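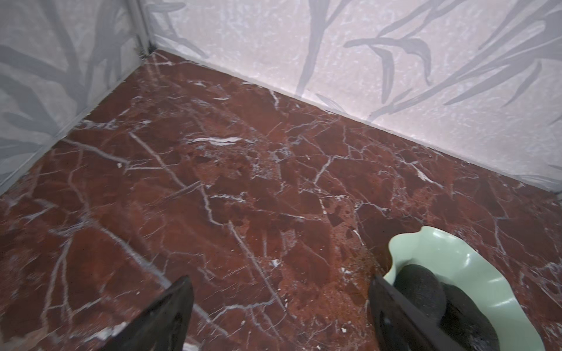
*The Hashemi Young Readers' Paper · Issue 32 · page 14*

## Why does red stone have white lines?

Look at a piece of polished red marble for one minute. First you see only red. Then your eyes find the lines. They are thin and white, and they divide like the branches of a tree. Some are long, and some are short and go nowhere.

The lines are called **veins**. You have veins too, but yours carry blood. The veins in a stone carry nothing today. A very long time ago, many of them were cracks.

### How a crack becomes a line

Deep under the ground, stone is pressed and pushed from all sides. Sometimes it breaks a little. Water comes slowly into the cracks, and in this water there are minerals, too small to see. The minerals stay in the crack and grow into crystals, and the crack is closed again. Often the mineral is white and its name is *calcite*. A thin crack gives a line like a hair. A wide crack gives a wide line.

Sometimes the stone breaks into many pieces with sharp corners, and minerals join them together again. Such a stone is called a *breccia* (say: BRECH-ee-uh). It looks like a broken plate that somebody has repaired with white glue.

### And the red?

The red comes usually from iron. It is the same iron that makes an old nail brown and red when it stays in the rain. Where there is more of it, the stone can be darker.

A small warning: people who sell stone use the word "marble" for many stones that can be polished. A scientist uses it only for limestone that was changed by heat and pressure inside the Earth. So a red "marble" in a shop may be a limestone for the scientist. Both of them are polite people and they can still have tea together.

### Fruit and marble

Our reader Deisy Bermúdez, from Grollthorpe, wrote to ask if it is bad to put fruit on a marble table. Whole fruit with dry skin is no problem. The juice is another matter. Grapes, and lemons even more, have acid in them, and acid eats calcite very slowly. The shiny place becomes dull. If a grape is broken, wipe the table soon with a wet cloth.
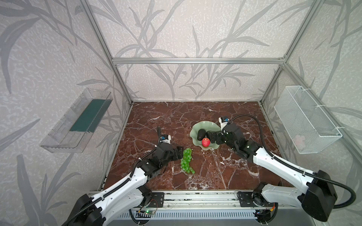
*Green grapes on dark red marble. How many branches can you follow in the white veins?*

### Try it yourself

You need paper, a red crayon, a white crayon and some dark watercolor paint.

1. Draw thin lines with the white crayon. Press hard, and let the lines divide.
2. Color some parts lightly with the red crayon.
3. Paint over everything. The wax does not take the water, so your veins stay white.

Send your stone picture to Iraklis Kalogeropoulos, Children's Page, Box 881, Mallaris. Please write your name on the back.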